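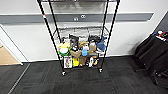 *Wire cart: middle shelf clear, mixed small items on the lower shelf.*

## Sorting and reloading a wire shelving cart

This procedure covers a rolling wire cart with a loaded bottom shelf and at least one free shelf above it. The free shelf is the work surface. If yours is full, clear it to a table first.

### What you need

- 2 shallow bins with solid bottoms (we use the Flenell low bin)
- 1 shelf liner, cut to the shelf
- masking tape and a marker
- a dry cloth

Measure the shelf inside the posts, not along the outer wire. Our bins are 11 inches wide and 8 inches deep. Two fit side by side with space left for boxes. Azevedo sells a liner that is close to the right width; trim it with scissors, ribbed side down.

### Step 1: Park the cart

Put it on level floor with its back to a wall and leave enough room to reach in from both sides. Lock the casters if they have locks. If they don't, wedge a folded cloth under one front wheel. Check that the cart does not cover a wall outlet or switch you will need during the job.

### Step 2: Unload by type

Work from left to right and move items up to the free shelf in groups:

1. Boxes, such as retail packaging and plain cardboard
2. Upright items, such as bottles and cups
3. Soft items, such as plush toys, cloths and pouches
4. Small flat items and anything that rolls

Open each box as it comes off. Empty boxes go to recycling unless the product is still under warranty. Cap bottles before moving them. Small items can tip or drop through the wire grid, so put group 4 straight into a bin.

### Step 3: Clean and line the shelf

Wipe along the wires, then across them. Dust collects where the cross wires meet the front lip. Lay the liner flat and press the corners in behind the posts. A liner that rides up over the lip will catch on boxes, so trim again if needed.

### Step 4: Reload

- Boxes go at the two ends, printed face out.
- Bins go in the middle. Small flat items in the left bin, soft items in the right.
- Bottles and cups stand behind the bins, against the back wire.
- Nothing leans on a post. Fold cloths and lay them flat.

Keep the front lip clear. Items lined up along it have to be moved every time something behind them is needed, and they are the first to fall when the cart rolls.

Heavy items stay on the lower shelf. Use the middle shelf for light items only, or leave it open as a staging area. We leave it open.

### Step 5: Label

Tape one label to the front of each bin and one to the left front post with the shelf contents. Our post labels use the stock number from the Radia list (the liner is 391). Any numbering works if it matches your own list.

### Notes

- Pedumari clip-on dividers fit most wire shelves but come loose on thin wire. Test one before buying a set.
- Repeat steps 2 and 4 when the bins no longer close. Ours were last done in June.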